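Search this site Enter keywords Go

Category: Papers > Robot learning > Data collection

3.2 Collecting the towel examples

The folding examples were gathered in homes, on whatever flat surface the household normally used. Most people chose a bed. Each collector worked with two hand-held grippers, one per hand, and folded the household's own towels and cloths. We set no rule for the type of fold. Collectors were told to fold the way they would on any other day, with one limit: the cloth could be touched only with the gripper fingers. Smoothing with the palm or forearm was not allowed, and an attempt in which it happened was dropped.

Collection ran through May at two sites, Sadham and Kamano. After checking, we kept 2,397 attempts. Of these, 795 are towel folds and 564 are folds of smaller cloths. The rest are picking, stacking and carrying, and are covered in Section 3.4. Figure 3 shows a towel held between the two grippers over a bed, with folded pieces already lying beneath it.

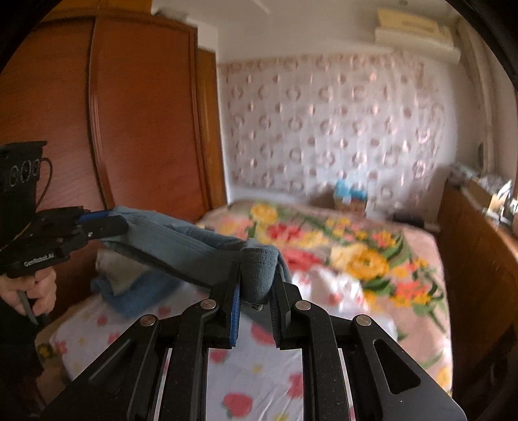 Figure 3. Two-handed towel handling during home collection. One gripper pinches a fold of the towel while the second holds its other end.

Each attempt was cut into short steps by hand: grasp, lift, stretch, lay down, release. The stretch step gave the labelers the most trouble. A towel held at both ends can hang with a thick roll near one grip, and it is hard to say when the pulling stops and the laying down begins. Nayara Tavares wrote the labeling guide and settled the cases where two labelers disagreed. Her rule was to end the stretch at the first frame in which either gripper moves down toward the bed – a simple test, but one that both labelers could apply without talking to each other.

We kept attempts with a failed first grasp, provided the collector recovered and finished the fold. In an early test with the Pitix policy, leaving these out made the model repeat the same missed grasp until time ran out. Attempts with three or more misses in a row were set aside and are not used in this paper.

Bed covers were left as they were. Patterned sheets make it harder to find the edge of a cloth, and we wanted the training set to include them – the plain table used in the Su set has no such problem, and a model trained on it alone did poorly in bedrooms.

Last updated: 06/07/2019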